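The coffee at Durico is terrible and they know it. There's a sign over the machine that says sorry in three languages. I drank two cups anyway, because I'd driven up on a Thursday morning for the open day and the doors didn't open until nine.

I was expecting a big hall full of clanking metal. What I got was a carpeted room with 12 chairs, a projector and Bimla Kanaujia in bright green sneakers, telling us that most of her team's robots spend their lives inside a computer. Before anyone lets a two-armed machine near a real kitchen table, it practices in a made-up one. Drop a bowl in there and you don't need a broom!

Then they let us have a go. Ezekiel Okafor handed me a pair of controllers and told me to move slowly – I didn't, of course. My left arm shot up toward the ceiling and the woman behind me laughed so hard she had to sit down. It's a strange feeling, steering arms that aren't yours. By my third try I could get a gripper over a table and hold it more or less still, and I was as proud as if I'd parked a truck.

I asked Bimla why the practice rooms are so full of odd bits and pieces. She said a tidy room teaches a robot very little, and that her team argues all the time over what goes in next. Ezekiel wants more plants. She's tired of plants.
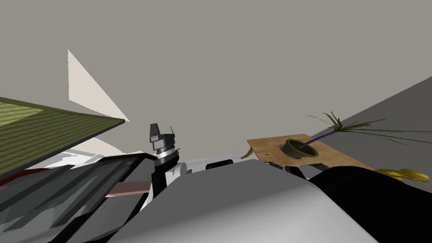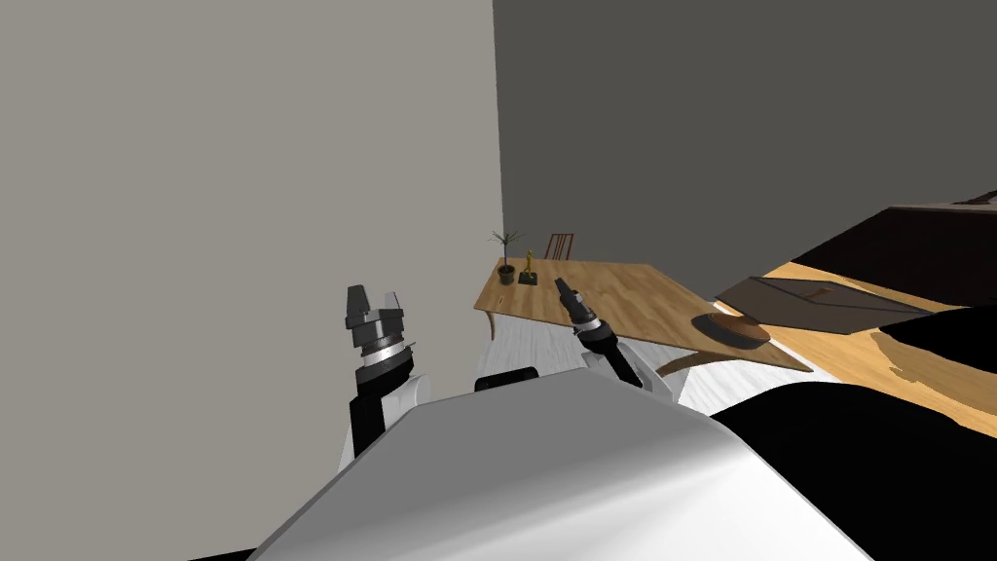

Both arms in the simulator at Durico's open day, with greenery for Ezekiel in each view.

The next open day is in January, and I've already put my name down. I'm bringing my own coffee.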